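**Rirkura** is a countertop robot arm kit sold by Traster for use in home kitchens. It comprises the arm, a two-fingered gripper, a small camera that rides at the wrist, and a software subscription which the buyer is told about on the second page of the order form. The kit is aimed at people who would like help with fetching, shifting and tidying, and who own a good deal of worktop.

## Background

Traster began as a repairer of packing machinery in Birnside. The kitchen arm was proposed by Nele Rathjen, who became its product lead, and the first kits went on sale in October. Early brochures called it "a second pair of hands". Later ones settled on "a helping hand", the arithmetic having been pointed out by several customers.

The name Rirkura has no agreed meaning. The company has offered two explanations, both in the same newsletter.

## Hardware

The arm stands directly on the worktop and needs a power socket within reach of its cable. The gripper has two black fingers, perforated with small round holes. Owners are advised to keep a toothbrush for these, as flour finds them quickly.

Reach is given as 62 centimetres in the handbook. The handbook measures this with the arm fully stretched, a pose in which it can hold very little and looks faintly embarrassed. The useful distance is nearer 40.

Most of the kit's work is done from above. The wrist camera looks down past the fingers, and the software decides what is an object, what is worktop and what ought to be left alone. Metal rods on wooden stands, of the sort found on kitchen roll holders and towel bars, are treated as a subject in their own right. They are thin, they shine, and the bright line along them moves whenever the arm does.

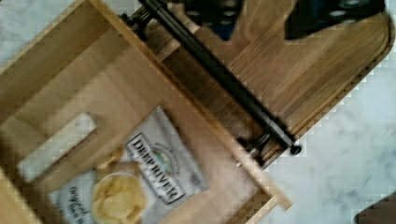

*Wrist view of a black rod on a pale wooden stand, with a bag of Deep River crisps under the slats.*

Overlapping items remain a known weakness. The handbook suggests clearing the area first, advice which some buyers feel they could have followed without a robot.

## Setting up

A new owner is taken through four stages: placing, levelling, teaching and what the handbook calls "settling". Placing and levelling are simple enough. Teaching means guiding the arm by hand through each job until the software has seen it often enough to try alone. Settling is a period in which the owner stands nearby with arms folded.

Jobs are stored by name and can be swapped between owners. The shared library is run by Salehi, a separate firm that also supplies the practice jobs included with every kit. Its most popular entry is "move fruit to plate". Its least popular is "move fruit from plate", which is the same job with the steps in the other order, and costs extra.

Traster recommends leaving the kitchen as it normally is during teaching. An arm taught on a bare worktop tends to lose its nerve when it meets a toaster. The company's own training kitchens are therefore kept well stocked, with bread, jars and small appliances left within range.

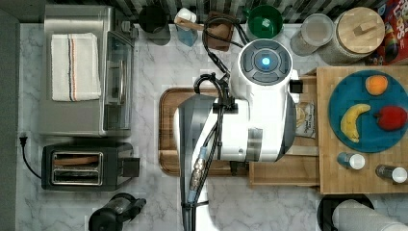 Mahsa Karimi wrote in the owners' newsletter that she had followed this advice to the letter and now had a robot that worked beautifully, provided she never bought a different kettle. She added that she would still recommend it, "but not to anyone who likes rearranging things". Traster replied with a voucher.

## Reception

Reviews have been mixed in a friendly sort of way. Farzad Alipour, testing the kit over 3 weeks, praised its patience and its light touch with soft fruit, and marked it down for taking about as long to put away a spice jar as he took to cook with it. He also disliked the start-up tone, which cannot be turned off, only changed to another start-up tone.

Soudabeh Sadeghi was kinder about speed, arguing that a slow machine beside a toaster is preferable to a fast one. Her main complaint concerned dark metal. In her trials the arm handled plain wood and matt plastic well, but hesitated over anything with a polished or bronzed finish – a towel bar, a tap, the better sort of drawer pull.

Traster has since released an update for dark fittings, and describes the improvement as "marked". It has not said who marked it.
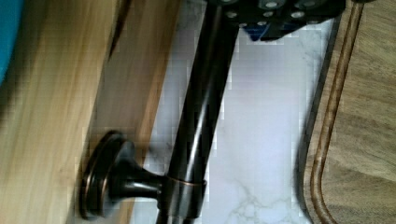 *Bronze-finished rod and round flange below the gripper, seen from the wrist.*

## Price and support

The kit is sold outright or rented by the month. Rental includes replacement finger pads, phone support and a visit from a fitter for anyone who gets stuck at the levelling stage. Outright buyers receive the pads but must level by themselves. Most of the support calls are taken by Behrouz Moradi, whose printed guide to common faults is widely thought clearer than the handbook. It is shorter, too, and begins with checking the plug.

A larger model is listed on the company's order form as "coming soon". The words were still there on 19 July 2025, in slightly smaller type.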